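Guides > Osance Handheld > Saving Your Game

1. Slide the Koscombe cartridge in, label up, until it clicks — no need to push hard. 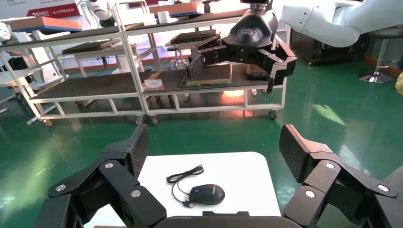 Koscombe keeps 8 save slots, so everyone at home can have one. Play on a plain white tabletop if you can, as a dark cartridge is so much easier to spot there.

2. Pick a slot and press Save.
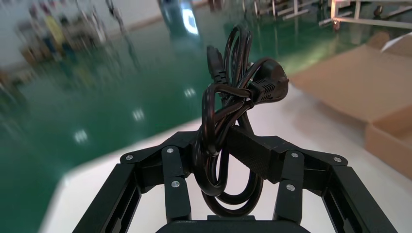

Can I copy a save?
Hold Select on the slot, then choose an empty one.

3. Wait for the chime, please!

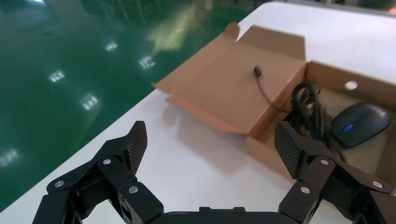

4. Switch off.

Caution: pulling the cartridge early can wipe a slot,

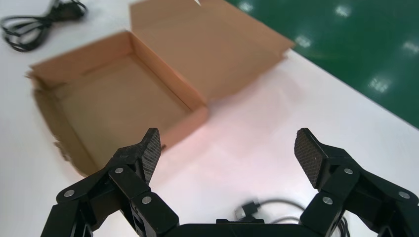
and a wiped slot can't be brought back, I'm sorry to say.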